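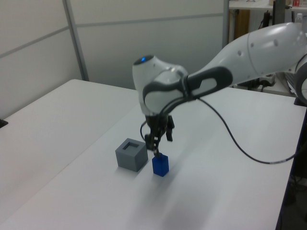 Block and socket sets back on the shelf

The peg block sets are in the parts room again and can be signed out by any group. Each set is one blue block and one gray base with a square opening in the top. Kendra Li keeps the list, and there are 28 sets on it. Please return the two pieces together. Four bases came back in July without their blocks, and we had to print replacements.

Kirsten Charbonneau has redrawn the base. The old opening was tight at the corners and people were sanding the blocks to get them in, which left every set a little different. Please don't sand the new ones. If a block sticks, put it in the return bin with a note and Kendra will swap it.
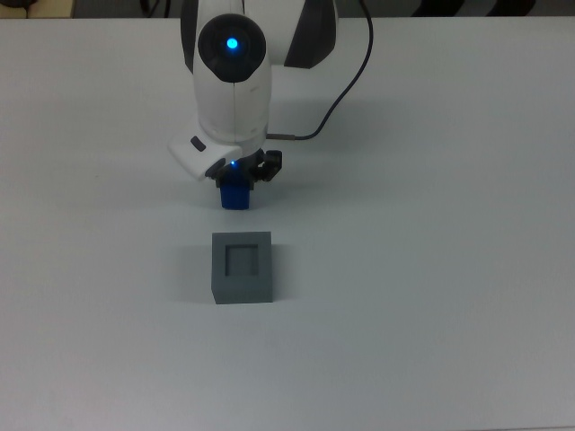 Blue block held over the gray base.

For anyone setting up the task at their own table, the instruction sheet has changed in two places. The base now goes down first, with the opening facing up, and the block starts beside it on the bare tabletop. Tape marks are no longer needed. Wipe the table before you start, as dust collects in the opening and is hard to get out with a cloth. Brock Charbonneau has left a soft brush in the drawer with the spare bases.

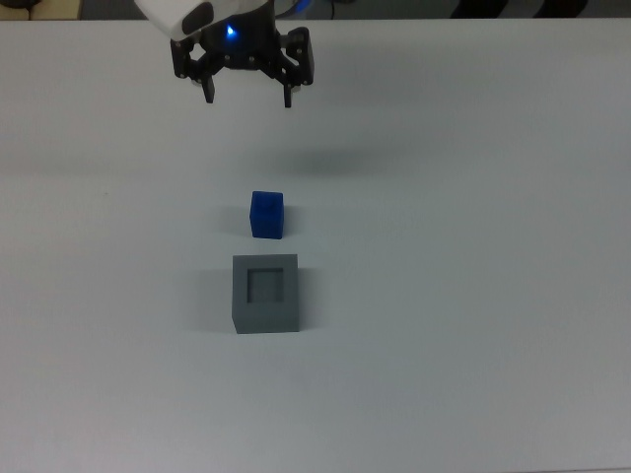
The block and base on the white tabletop.

Older wooden sets from the Zulel project are still available for anyone who wants a looser fit. They are in the bottom cabinet, and the two kinds should not be mixed. Sign-out requests go to Kendra, and questions about the drawings go to Kirsten. The updated sheet is dated 2023-12-01.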